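Goodall to open parts and repair counter in May

Customers will be able to order spare parts in person and drop off small appliances six days a week

Goodall, the household appliance retailer, will open a parts and repair counter at its Mill Street store in May. The counter will handle spare parts for kitchen and laundry appliances, along with repairs to smaller items such as toasters, kettles, stand mixers and vacuum cleaners.

Until now, customers who needed a part had to order it by phone and wait for delivery to their home. Orders can still be placed that way, but parts held at the store will be available for same-day pickup when ordered before 2 p.m.

The counter will carry 289 of the parts most often requested by Goodall customers. These include door seals, drain hoses, filters, heating elements, drive belts, shelf clips and control knobs. Parts that are not kept at the store can be ordered from the company's main warehouse and collected from the counter when they arrive.

"People come in with a broken latch in a sandwich bag and ask us what it is," said Beverley Garside, who manages service operations at Goodall. "Most of the time we know, and most of the time it costs very little to replace. We wanted a place where they could walk out with it the same day." 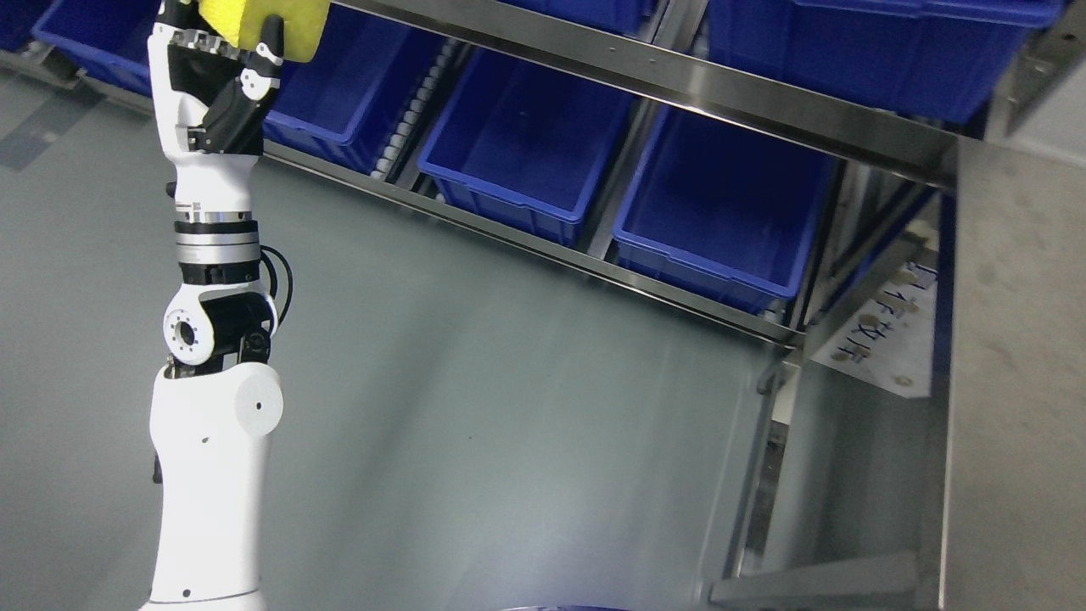

The store will stock parts for the Skalo and Nikska ranges first. Parts for Sodavus dishwashers and washing machines will be added later in the year, once the company has finished checking which older models can still be supported. Customers with a Sodavus appliance can order through the counter in the meantime, but should allow extra time for delivery.

Staff at the counter will need the model number to find the right part. On most washing machines it is printed on a label inside the door. On dishwashers it is usually on the edge of the door, and on refrigerators it is often on the inside wall near the bottom drawer. A clear phone photo of the label is enough. If the label is missing or worn, customers are asked to bring in the old part where they can do so safely.

Small appliances brought in for repair will be looked at by a technician before any work is agreed. There is a $30 inspection fee, which is taken off the final bill if the customer goes ahead with the repair. Customers will get a written estimate by email or text message, and no work will start until they approve it. Items that cannot be repaired can be collected or left at the store for recycling at no charge.

All paid repairs will come with a 60-day guarantee on parts and labor. Repairs to appliances that are still under a manufacturer's warranty will be sent through the manufacturer in the usual way, and the inspection fee does not apply to them.

Large appliances will continue to be repaired at the customer's home. Visits can be booked at the new counter, by phone or through the Goodall website – the prices are the same however the booking is made.

Goodall tested the idea at its Ferry Road store last fall with a smaller selection of parts. Over the course of the trial, 82 percent of the customers who brought in a small appliance chose to have it repaired after seeing the estimate. The most common job was replacing a worn cord or switch.

"The trial was useful for the things we got wrong as well," Garside said. "We had far too many oven knobs and we ran out of vacuum belts in the second week. The list for Mill Street has been changed quite a bit."

The Ferry Road counter will stay open with its current hours. Its stock list will be brought into line with the Mill Street list over the summer.

The Mill Street counter will be at the rear of the store, next to the customer pickup entrance on the parking lot side. It will be open Monday through Saturday, from 9 a.m. to 6 p.m., and closed on Sundays and public holidays. Short-term parking is available by the pickup entrance for customers dropping off or collecting appliances.

Customers with a parts order already in progress do not need to do anything. Those who would like to switch from home delivery to store pickup can do so by calling the service desk before the order ships.

About Goodall

Goodall sells, installs and repairs household appliances. The company provides home delivery, removal of old appliances and in-home repair from its stores at Mill Street and Ferry Road.

Press inquiries: Beverley Garside, Service Operations, Goodall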